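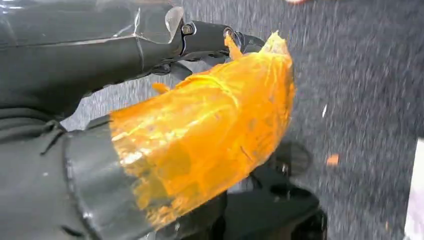 Huw Gape
Second-year student, Clinic Support and Equipment course
Submitted 15 Jun 2023

Keeping vaccines and medicines cold: a study of fridge records at Fleltska Health Centre

Summary

Many vaccines and some other medicines have to be kept between two and eight degrees Celsius. If they get too warm they slowly lose their strength. If they freeze, some of them are spoiled straight away, and it is often impossible to tell by looking at the vial. Clinics rely on a fridge, a thermometer and a written record. This project looked at how well the written record matched what happened inside the fridges at one health centre, Fleltska, in Ceson. I read through the paper logs, placed an electronic logger in each fridge and talked to the staff who take the readings. The paper logs were mostly complete but they missed most of the short warm spells, and one fridge had a cold spot on its back wall that did not show up in the log at all.

Background

The cold chain is the name for all the steps that keep a vaccine at the right temperature from the factory to the patient. The clinic fridge is the last step. Stock may sit there for weeks, the door is opened many times a day, and the people using it are busy with other work.

Heat damage adds up. A vial that has spent an hour out of range one day and another hour a week later has had two hours of warmth, and the effect is not undone by cooling it again. Freezing damage is different. Vaccines that contain an aluminium salt can form clumps when frozen, and after that they should not be used. Other vaccines are supplied freeze-dried and cope well with freezing before they are mixed, but the liquid they are mixed with may be in a glass container which can crack.

A normal kitchen fridge is a poor choice for this work. The temperature varies from shelf to shelf, the door shelves are the warmest place, and the area near the freezer plate can drop below zero. Purpose-built medical fridges have a fan to move the air and a display on the front. They still need to be checked, and the display only shows the temperature at the place where the sensor is fixed.

The site

Fleltska has 4 fridges that hold medicines. Two are medical fridges made by Botari and are in the treatment room. One is an older medical fridge without a fan, in the dispensary. The last is a small fridge under the counter in the nurses' room, used for insulin and eye drops. In this report I call them A, B, C and D in that order.

The centre has a written procedure. Each fridge has to be read in the morning before the first clinic and again before closing. The reader writes down the current, highest and lowest temperatures, resets the thermometer and signs the sheet. If a reading is outside the range, they tell the senior nurse and move the stock.

The treatment room faces south and has no air conditioning. The wall thermometer in there reached 25 degrees on the warmest afternoon of the study. The dispensary is cooler as it has only one small window.

Method

The study was done in May. I used three sources.

Paper logs. I was given the sheets for all four fridges and typed up every entry, 158 in total. For each one I noted whether the current, highest and lowest readings had been filled in, whether it was signed, and whether any reading was outside the range. I did not copy staff signatures or initials.

Electronic loggers. I put one Strebel logger in each fridge on the middle shelf, next to the stock. The loggers took a reading every five minutes. Before the study they were all left together in melting ice in a lidded container to check that they read close to zero, and they agreed with each other to within half a degree. In fridge C I later moved the logger to the back wall for the final week, for the reason given under Results.

Interviews. I spoke to the staff who take the readings and asked the same short set of questions: how they take a reading, when they reset the thermometer, what they would do with a high reading and what they find difficult. The interviews were not recorded. I made notes and let each person read them afterwards.

I also did one small test on fridge D. With permission, and with the stock moved out to fridge B, I ran the fridge for a day empty and then for a day with 1,000 ml bottles of water along the bottom shelf. On both days I held the door open for one minute, several times, at the same hours, and compared how far the air temperature rose and how long it took to come back.

Results

Completeness of the logs

Nearly all the sheets had a current reading for every morning. The evening entries were less reliable and most of the gaps were on days with a late clinic. The highest and lowest columns were often left blank, even where the current reading had been filled in and signed. On the sheets for fridge D the same lowest reading was written down day after day, which suggests that the thermometer was not being reset.

Warm spells

The loggers showed short warm spells in fridges A and B on clinic days. They came when stock was being taken out at the start of a session and when a delivery was put away. The air temperature went above eight degrees and was back in range within a few minutes. Vials warm up much more slowly than the air around them, so these spells are unlikely to have harmed the stock. They do matter for the record though, as a proper highest reading would have shown them and someone would have had to decide whether to report it.

There was one longer spell in fridge A. The door had been left slightly open after a delivery, with a box stopping the seal from closing. It was found by a nurse later the same morning. She moved the stock, labelled it and rang the supplier for advice, which was the correct procedure. The paper log for that day gives a normal current reading in the morning and a normal one in the evening. The event is written up in the incident book but not on the fridge sheet.

Cold spot in fridge C

Fridge C looked like the steadiest of the four when the logger was on the middle shelf. However, I noticed frost on the back wall, and some cartons had been pushed up against it. With the logger moved to the back, it showed readings below two degrees every night and a few below zero. The built-in thermometer probe is near the front, so the paper log could not have picked this up. I told the senior nurse the same day and the cartons at the back were set aside. What happened to that stock after that was a matter for the centre and I did not follow it up.

Water bottle test

With the bottles in place the air in fridge D rose less when the door was opened, and it came back into range sooner. This agrees with the usual advice to put water bottles in the unused space in a fridge. The bottles must not block the air vents. This was a single test on one fridge and I would not put much weight on the exact size of the difference.

What staff said

Everyone I spoke to knew the correct range. They were less sure about the reset button. Two people believed the thermometer reset itself at midnight. One thought that resetting it was only for the senior nurse to do. The most common complaint was about the sheet, which has narrow columns and is kept in a folder in the office, so readings are sometimes remembered and written down later.

Discussion

The logs at Fleltska were kept with care, and the problems were in what the readings could and could not show. A current reading describes one moment, usually when the door has been shut for some hours. Without the highest and lowest readings, everything between the two checks is unknown. A probe in one place also says little about the rest of the cabinet when there is no fan.

Loggers would fill most of these gaps, but somebody has to download them and look at the results. The centre already owns a laptop that could be used. Staff would still need to make the daily check by eye, as a logger with no alarm will not tell anyone that a door is open.

Limits of the study

The work covered one site for a short time, in mild weather with a few warm days. Staff knew the loggers were there and may have been more careful than usual. I measured air temperature only. A probe in a small bottle of glycol would have been closer to the temperature of the vials, and I would use one if I did this again.

Recommendations to the centre

Keep each log sheet on or beside its own fridge.
Widen the highest and lowest columns and add a tick box for the reset.
Show all staff who take readings how to reset each model of thermometer.
Leave a gap between stock and the back wall in fridge C, and put a rack or strip in place to keep it. Replace this fridge when money allows.
Put water bottles in the empty space in fridge D.
Write door and power incidents on the fridge sheet as well as in the incident book.
Check the door seal after every delivery.

Further work

The loggers could be left in place through the summer to see how fridges A and B manage when the treatment room is hot for days at a time. It would also be useful to test the cool boxes used for home visits, which were outside this project. The staff asked about those more than once.

Thanks

I would like to thank the nursing and dispensary staff at Fleltska for their time, and for putting up with the loggers being in the way.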